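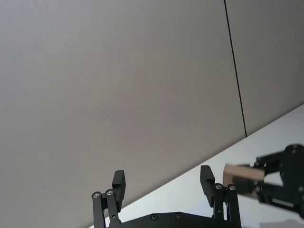 Gray wall panels, vertical seam, white tabletop

From: Nadine Jaber
To: finishes list
Date: 23/07/2025
Subject: Re: Cleaning schedule, white tabletops and gray panels

Dexter Layug wrote:
> The Himska tops have a matte coating and the supplier sheet only
> says "mild detergent." We get red stamp ink on them most weeks.
> Two questions. Can I go to alcohol straight away, or does it dull
> the surface? And is anyone sealing the seam between the wall panels,
> or leaving it open? Ours is a dark line down to the table and I am
> told it should be filled.

Dexter,

Taking the second one first. We leave the seam open. The panels were hung dry with a 4 mm gap, and the gap is there for movement. We filled one in May with a gray acrylic from Sesell and it pulled away from the left panel within weeks. Removing it took longer than hanging the panel did. If the line bothers people, a dark backing strip behind the joint makes it look even from top to bottom. Do run a bead where the panels meet the table. That joint collects dust and takes any liquid that runs back.

On the ink, it depends on whether it is water based. Test on an underside edge before you do anything else.

Water based: damp cloth, Aquino neutral cleaner at the weak dilution, wipe, dry. Old marks may need a second pass. Leave the cleaner on for 6 minutes and keep the cloth flat on the surface.

Oil or solvent based: alcohol on a folded cloth, one spot at a time, then rinse. On our tops it has not changed the sheen, but I would not leave it sitting. Avoid melamine sponges. They polish a matte finish and you get a shiny patch that shows in side light.

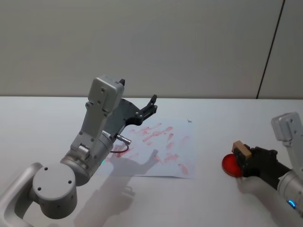
The cheaper measure is to keep the ink on paper in the first place. Use a sheet large enough that the strokes stay inside it, and change it once the red covers most of the surface. Dabbing right up to the margin is how ink gets onto the top. We went from plain copy paper to a heavier stock (Skadier 761) and have had less bleed through on dense areas. Put it down flat. A curled corner lifts and drags.

Which ink are you using? If you send the name off the bottle I can check it against our test notes.

Nadine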